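Gilia Blog Fund: Midyear Report to the Drevetti Foundation
From: Arif Siddiqui, editor and main typist
Covering: the first half of the grant, through February

Hi Deepika,

You told me on the phone that the last grantee sent you a spreadsheet and a paragraph, and that you'd rather have it the way I'd tell it over lunch. Be careful what you ask for! The spreadsheet is coming separately (Domnica Onu is doing it, so it will add up). This is the lunch version.

Where we are with the writing

We said we'd publish 24 pieces of commentary on gay and queer life in comedy, TV and online video over the year, and we're at 14. That puts us two ahead of the plan, mostly thanks to Cosmin Oprea, who turned in three columns in a single month and then slept, as far as I can tell, through the next one. His series on stand-up specials is the thing people bring up when they email me. He has a soft spot for comics who bomb and keep going, and he's hard on the ones who use a boyfriend as a prop for ten minutes and never give the poor guy a line.

The most read piece so far is mine, which I'm a little embarrassed about, as it took me an afternoon. It was the one on why every sitcom still gives the gay neighbor a small dog. I argued with myself about the headline for longer than I spent on the third paragraph, and I think it shows. But people passed it around, and it pulled new readers over to Lenuța Ghiță's much better essay on growing up with dubbed soap operas and working out who the gay characters were from the way the dubbing actor sighed. If you only open one link from this report, make it hers.

Two pieces got killed. One was a roundup of reality show reunions that was stale before I finished editing it. The other was a takedown of a video host that read fine in draft and mean in the morning. I paid the writer in full for both, and that's the "unpublished work" line you'll see in Domnica's sheet.
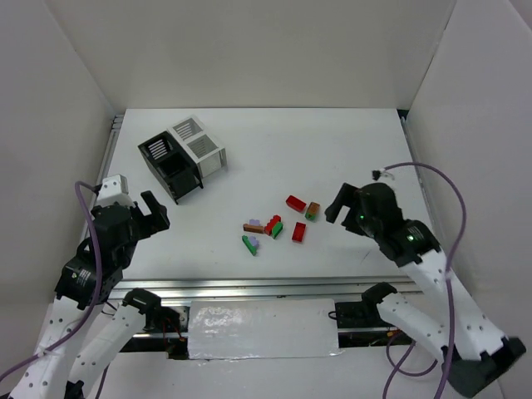
I should say something about pay while I'm here. Your grant let us go up to 200 dollars a column, from what used to be a thank-you note and occasionally a sandwich. It has changed who pitches us. I'm hearing from people with kids and second jobs, and from a couple of folks over sixty who watched some of this stuff when it first aired and have opinions about it that would peel paint. I'd like to keep that rate in the second half no matter what else has to give.

The comments

Okay, the part you really wanted to know about. A good chunk of your money went to opening comments back up after three years closed, and hiring a person to look after them.

It's going better than I feared and a bit worse than I put in the application. Since reopening we've had 1,239 comments, and Lenuța has read every one of them. She works evenings, which is when the trouble starts, usually after nine. The outright hateful stuff is a smaller share than I expected and it's easy to deal with: gone, blocked, next. What wears her down is the family squabbling. We have a handful of regulars who agree on nearly everything and still can't get through a thread about a drag competition without somebody being told they're what's wrong with the community. There was a four-day fight in January over whether a certain sidekick was camp or just tired. I got sucked into it myself and had to be told by my own moderator to log off. She was right!

We tried the Pomiveck filter for the first six weeks, as promised in the proposal. I don't want to be unfair to it, but it held back any comment with the word "queer" in it, which on our site is most of the good ones, and it waved through some truly nasty things that were spelled politely. Lenuța spent more time rescuing comments than she would have spent reading them cold. We've turned it off except for spam links, where it does fine. That saves a little every month and I've moved the money into her hours. If that needs a formal okay from you, please consider this me asking for it.

The rules page got rewritten too. The old one was eleven paragraphs and quoted a philosopher. The new one fits on a phone screen, and the rule I get the most mail about is the one asking people to watch the thing before they review it. You would not believe how many won't.

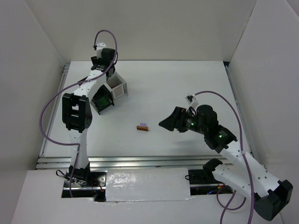
Lenuța has also asked for one week off in every eight with somebody else covering, and I've said yes. I took the first turn. By the third evening I was snapping at my partner over the dishes in exactly the tone of a commenter I'd just blocked, so I understand the request a lot better now. Cosmin is taking the next one, and I've asked him not to reply to anybody in verse.

The live evenings

We planned four and have done two, both in the back room at Yakubu, where they let us have the space free if people buy drinks. People buy drinks.

The first was a panel on coming-out episodes, and it was too long. My fault. I had five speakers and no clock. The second was far better: we showed short clips, one person talked for five minutes on each, and then anyone could shout. Domnica did hers on a game show contestant from when she was a kid whose "roommate" was in the audience every single night, and the room went very quiet and then very loud. I had planned to record it for the site and forgot to press the button on the second half, so only the first 13 minutes exist. They're good minutes, but I'm still sore about it.

What I'd change next time: an earlier start (several people told me they'd come if they could be home by ten), a chair with a back for whoever's speaking, and captions on every clip. We had captions on most of them and the ones without got a fair complaint from a reader named in my notes only as "front row, green scarf." I've written back through the bar and hope it reached them.

What's behind

The archive. I promised you the old posts would be cleaned up and tagged by now, and they aren't close. I've done the first two years. It's slow going, partly because half the embedded videos have vanished and partly because I keep rereading my own work from back then and wanting to move to another country. Some of those jokes I wouldn't make now. I'm leaving them up with the date showing, apart from one post about a singer that was just unkind, and I've taken that one down and put a short note where it used to be.

The newsletter is also late. I have a name, a template and no newsletter. Domnica has offered to put it together if I send her the links by noon on the first of each month, and I've agreed in front of witnesses.

Money, quickly

We're under on events, over on moderation, and level on writers. The moderation overspend is covered by the filter money plus what Yakubu saved us on the room. I'm not asking for more. I would like to carry the leftover events money into the second half, in case the third evening outgrows the back room and we have to pay for chairs.
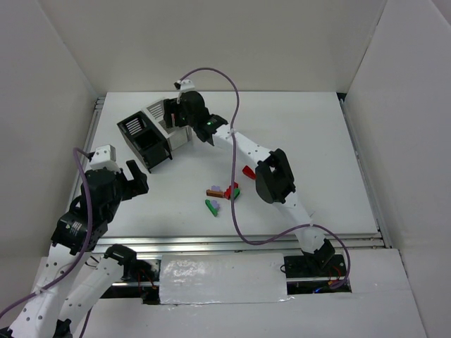 What's coming up

March is going to be Cosmin's month. He's finishing the stand-up series with a long piece on hecklers, and he has interviewed a few comics for it who were more forthcoming than he knows what to do with. I'll be cutting it in half and he will be sulking.

After that we have a run of shorter columns from first-time writers, including one on gay dads in commercials that made me laugh out loud on a bus. Lenuța is working on a piece about moderating, which I've told her can say whatever she likes about me.

The third live evening will be in spring, on TV theme songs. I can't defend the topic on scholarly grounds but the sign-up sheet filled faster than either of the others did.

Two things I need from you, when you get a minute: a yes or no on moving the Pomiveck money, and the current version of the Drevetti logo, as the one in our footer is apparently two logos ago. And come to the theme songs night if you can. I'll save you a seat near the door so you can escape when I start singing.

Thanks, as ever, for backing this.

Arif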